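Display riser

A display riser is a small raised platform used to lift goods above the surface they stand on. Risers are used in shops, bakeries, market stalls, museums and homes, and range from a single low block to a set of steps several feet wide. The word is also used for the vertical face between two steps, a sense borrowed from stair building. In the shopfitting trade the two meanings are usually kept apart by calling the vertical face a "wall" or "upright."

Purpose

On a flat counter, items in the front row hide those behind them. Raising each row above the one in front lets a customer see every item from a standing position. Stepped displays also allow more stock to be shown on the same area of counter, which matters most near the cash register, where space is short.

A second use is separation. A step marks a boundary between one product and the next, so that prices can be attached to a tier instead of to each item. In small shops the tiers are often assigned by price, with the cheapest goods at the front.

History

Stepped shelving on shop counters was common well before the arrival of plastics. Grocers and druggists used wooden steps, often painted or covered in cloth, and confectioners used glass shelves on metal brackets. Glass gave a clear view of the goods but was heavy and chipped easily at the edges.

Acrylic sheet came into commercial production in the 1930s and gradually took over much of the work done by glass on counters. It is lighter than glass, can be cut with ordinary workshop saws, and can be bent along a line when heated. These properties made it possible to form a set of steps from a single sheet.

Materials

Acrylic is the most common material for small risers. It is sold clear, frosted, black and white. Clear acrylic takes on the color of the surface beneath it, so the same riser looks different on a dark table and on a white one. Its chief weakness is scratching.

Wood is used where weight or appearance is important, as in bakeries and farm stands. Pine and birch are typical. Wooden risers that hold unwrapped food need a sealed finish.

Metal risers, usually of bent steel wire or sheet, are found in catering. Cardboard risers are supplied flat by manufacturers for short promotions and thrown away afterward.

Types

Block risers are solid or hollow cubes used singly or in groups of different heights. They are common in jewelry windows.

U-shaped risers, also called bridge risers, are made from one sheet with two bends. They are sold in nesting sets and can be stored inside one another.

Stepped risers have two or more tiers in a fixed arrangement. Three tiers is the usual number for counter use. They suit small packaged goods such as candy bars, cosmetics and boxed items, which may be laid flat or stood upright depending on the depth of the step. 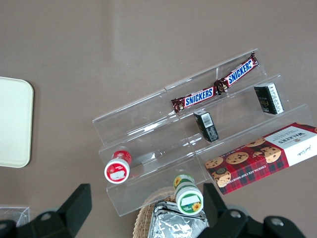 Construction

A stepped acrylic riser may be bent or glued. In the bent type, the sheet is heated along each fold line with a strip heater and held at a right angle until it cools. In the glued type, separate pieces are joined with a solvent cement that softens both surfaces and fuses them. Glued joints have sharper corners, but poor work leaves bubbles or white marks along the seam.

Cut edges may be left as sawn, scraped, or polished with a flame or buffing wheel. Polished edges are clearer and less likely to catch on packaging.

The Stadby pattern

In the trade around Castillo, a riser in which every step has the same depth and height is known as a Stadby. The name comes from a shopfitting workshop that made them for local drugstores. Its foreman, Sinan Yaman, drew up a standard set of sizes, and the catalog eventually listed 161 variations in width and finish. The workshop was later bought by Kusska, which kept the pattern but reduced the range to 29. A single order of 4000 units for the Brellano chain of convenience stores was the largest it filled.

Jennylyn Pascual's handbook on counter display recommends the equal-step pattern for mixed stock and advises deeper front steps where one product is sold in quantity.

Care

Acrylic should be washed with lukewarm water and a little dish soap, then dried with a soft cloth. Paper towels can leave fine scratches. Window cleaners containing ammonia, as well as rubbing alcohol and acetone, can cause small surface cracks known as crazing. Light scratches can be reduced with plastic polish. Risers should be kept away from heaters and stacked with tissue or thin foam between them.

See also

Gondola shelving
Point of sale display
Shopfitting
Visual merchandising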